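Week 5: Text classification, or teaching a program to sort the mail

Last week we ended with word counts, and a few of you asked what they are good for. Quite a lot! Today we turn them into a classifier, and it takes fewer lines of code than you might expect.

The setting is a small one. Riltgate is a town news site that gets reader messages all day long: corrections, story tips, complaints about delivery, and plenty of spam. Our class set has 1,061 of these messages, each labeled by hand. We hold back 210 for testing and train on the rest. Please don't peek at the test messages, even if you're curious (I know you are).

Step one: features. Split each message into words, lowercase everything, drop the punctuation. Every word becomes a column. Most cells will be zero, so use the sparse format from the Todorova notes or your laptop will start to complain.

Step two: the model. We start with naive Bayes. It asks how likely each word is under each label, multiplies those chances together with how common the label is, and picks the winner. The "naive" part is that it treats words as if they had nothing to do with each other, once the label is known. We know "city" and "council" travel together. The model doesn't, and it still does surprisingly well. I love this method.

Watch out for zeros. If "refund" never shows up in a training tip, its chance is zero and the whole product collapses. Add one to every count before dividing, and remember to add the vocabulary size to the bottom of the fraction too. Then work with logs and add them up, so the numbers don't shrink away to nothing.
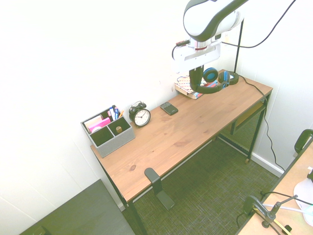
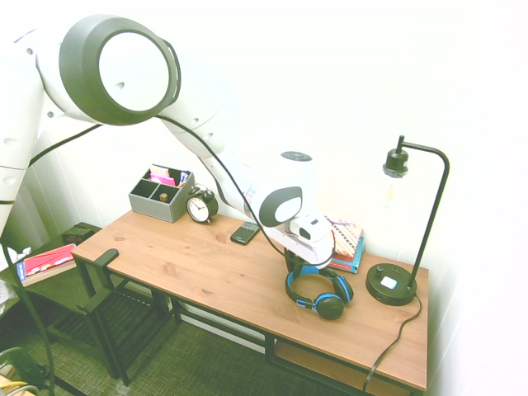 Robot arm and headphones at a wooden desk, both views.

Step three: scoring. Accuracy alone can fool you. Only 17 of the test messages are corrections, so a model that never says "correction" can still look great. Compute these for each label:

precision = right calls for the label / all calls for the label
recall = right calls for the label / all messages that truly have it

An editor who hates missing a correction cares most about recall. One who is tired of false alarms wants precision. Try moving the cutoff and watch the two pull against each other!

For the lab: run the Kolleck starter script, then change 2 things of your choice (word pairs, stop words, a different smoothing value) and write down what happened to recall on corrections. Upload to Gradance by 23rd July. A change that makes the score worse is a perfectly good result if you can say why.

Recent handouts
Week 4: Counting words
Week 3: Cleaning messy text
Week 2: Files, folders and encodings
Lab rules and late work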